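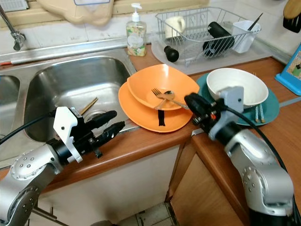 Orange dishes and a teal plate next to the sink in the Stodwood kitchen.

Home About Us Classes Find Us Contact

We use cookies to remember your class preferences. By staying on this site you agree to our cookie policy. OK

About Stodwood

Hello and welcome, and thank you for wanting to know a little more about us! Stodwood is a small school in Natport for people who'd like to feel at home in a kitchen, and when we say kitchen we mean the whole of it, from putting a meal on the table to having the last fork back in the drawer. Plenty of schools will teach you to cook (some of them are very good, and we're happy to point you to one). We teach cooking too, but we spend a good deal of our time on what comes after supper, when there's a stack of dishes beside the sink and everyone has gone a bit quiet.

The school was started by Rhea Yap and Konrad Nowicki, who had been sharing a kitchen on Vanhove Street and disagreeing about dishes for years. Rhea washes glasses and mugs first and will not be moved on the subject. Konrad came from restaurant work and likes everything scraped, sorted and stacked before the faucet is even turned on. Friends kept asking them to settle it, then friends of friends, and one July they borrowed a room, put up a card in the bakery window and ran a class. It filled up. They ran another one, and they've been at it ever since, still without agreeing about the glasses.

Our kitchen

People are often surprised by how ordinary our kitchen is. We did look at a big professional setup once, with a sprayer on a spring and a steel table as long as a bus, and it was lovely, but who has one of those at home? So what we have is a double sink in stainless steel with a chrome faucet, an orange-brown counter, white tile on the wall behind, and a wire dish rack at the back with a plastic tray under it for the drips. There's a little caddy in the rack for the chopsticks and such. If you can keep up with dinner for a family at this counter, you can do it at yours.

The dishes are ordinary too, and we're fond of them. The orange ones have been with us since our second location, and the orange plates in particular have been through every class we run, from absolute beginners on up. A plate shows you things a bowl doesn't. You have to tip it up, get your grip on the rim and turn it so that you can get at the back, and the back is where most of us get lazy (Konrad checks the backs, so be warned).
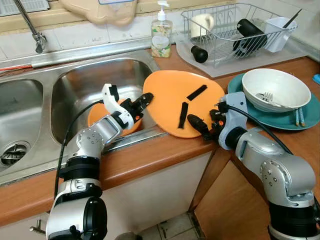
About Us page last changed: 03/01/2025

We keep the soap within reach at the back of the counter, and you'll get to know the clear pump bottle with the flowers on its label, which Rhea picked out and refills herself. She feels strongly that a sink should have one cheerful thing near it.

How a class goes

We start with a meal, always. It would feel odd to hand somebody a pile of dirty dishes they had no part in, so you cook something simple together, sit down, eat it, and talk for longer than the schedule allows. After that we clear. Scraps go first, then forks and spoons get gathered into a bowl so they travel to the counter in one trip, and the bowl goes on top of its plate. Chopsticks come across with whichever plate they were resting on. It's a small habit, but it saves a lot of walking back and forth.

Then we wash, in the order your teacher prefers, and yes, you are welcome to argue. Bowls get more attention than you might expect. A big one with a wavy rim, like our orange one, needs a hold on either side and a good tilt, so that you can get into every dip of the edge and then all the way down to the flat circle at the base. We have watched confident cooks discover that they've never once looked at the underside of their favorite bowl! Spoons wait down in the sink by the drain until the large pieces are out of the way.

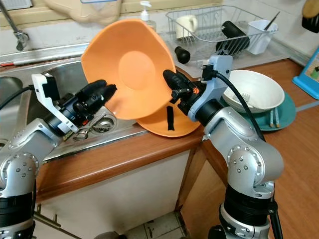

Who you'll meet

Rhea Yap teaches the beginner evenings and writes our handouts. She also answers most of the email, at length, so please don't be alarmed if a short question gets a long reply.

Konrad Nowicki runs the clearing and stacking sessions, and the holiday class on feeding a crowd.

Nithin Kaimal plans the menus. He likes dishes that use 2 pots or fewer, and he has talked us out of several soups.

Zhenhua Tan takes care of our family mornings, which are for children of 5 and over with a grown-up alongside. They are loud and a great deal of fun, and you should bring a dry shirt.

Emrys Voyle looks after bookings and the Flarell Fund, which pays class fees for anyone setting up their first home on a tight budget. The fund began with $3000 left over from a summer fair and has been kept going by former students, to whom we're very grateful. To ask about a place, just write to Emrys. You won't be asked for a long explanation.

Coming to see us

We're always glad to have visitors before they book, and the kettle is usually on. Ring the lower bell (the upper one belongs to our neighbors, who are patient people), come up the stairs, and follow the sound of plates. If you'd like to stay and dry a few while we chat, the towels hang just inside the door.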